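4. Bench evaluation of the Donska two-arm kit

4.1 Setup and what comes in the box

The kit we looked at is the Donska tabletop package as sold through Claltier – two light arms, two grippers, wrist cameras, a fixed workspace camera, and the recording software under a yearly service plan. We bought it at list price in January. No support from the vendor beyond what any buyer gets.

Assembly took two people 18 hours, counting a wrong turn with the rail brackets. The manual covers the arms well, the frame poorly. Claltier's install service would have saved most of that time. We did not use it, so no rating for it here.

The trial task was bag work: clocks and a soft canvas tote, one operator driving both arms. Picked on purpose. Rigid parts in a flat tray are what the sales demo shows and most kits in this price range can do that. Small smooth cases against a bag that slumps and folds is a harder ask. Figure 2 gives the bench from the fixed camera (a) and a wrist view (b).

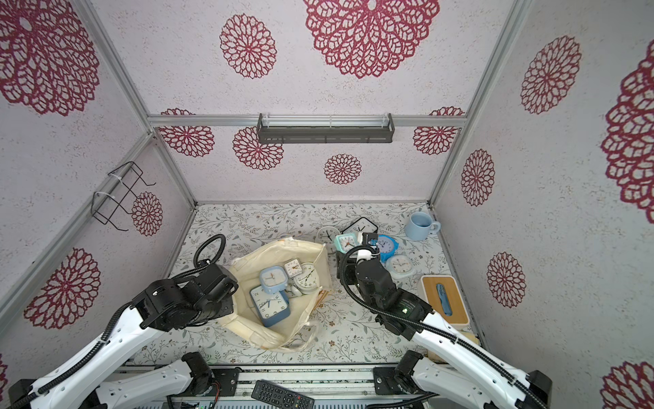 Operators were Houshang Rostami, who had used the older Ramard arms for a year, and one of the authors with no prior hours on any arm. Each got the same short warm up. Episodes were logged with the stock software, default settings, nothing tuned. An episode was thrown out only if the log was incomplete, not if the handling was clumsy.

We recorded 29 full episodes. Of these, 2 were lost to a dropped connection on the left arm, both in the first session. Reseating the connector cleared it. The vendor FAQ does list this fault, though you have to dig for it.

4.2 Handling and camera feed

Grip on hard cases was good. Round clocks gave more trouble than square ones, mainly when the fingers closed above the widest point and the case squirted out. Slower closing helped. The software has a speed cap for this but its buried two menus down and resets on restart – annoying, and worth a fix.

Cloth is the weak spot. Opening the mouth of the bag with one arm while the other goes in needs a steady hold on a thin edge, and the stock fingertips slide. Rostami learned to pinch deeper and pull less. The new operator did not really get there in the hours we had.

The wrist cameras are fixed focus. Fine at normal reach. Up against fabric the picture goes soft, and the operator is left steering off the fixed view and guesswork. Same goes for any policy trained on the feed, we would expect, though we did not test that.
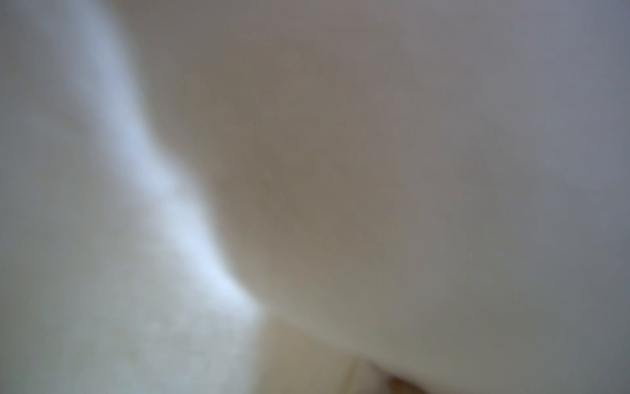 Cable routing also needs a mention. The wrist cables are long enough for full reach, but slack has to go somewhere, and we kept checking clearance between moves. Clips are sold as an extra. They should be in the box.

4.3 Service plan

We opened two tickets. The first (connector) was answered the same afternoon, with a clear fix we had already found. The second asked about locking focus closer in. Reply came after a week and said no, not on this camera, with a pointer to the Shahbazi module as a paid swap. We have not tried the Shahbazi part. It mounts to the same bracket according to the ticket, but the finger clearence would need checking first.

4.4 Remarks for buyers

For labs doing mostly rigid objects the base kit is enough as shipped. For bags, towels and the like, budget for other fingertips and likely another wrist camera. Labs with an older Ramard setup should note that saved episodes do not import directly; the joint order differs. Houshang Kordestani wrote a converter for our own files, which handles joint data and timestamps but drops gripper force. Those fields are left blank in the converted set, and all force numbers in Section 5 come from the new recordings only.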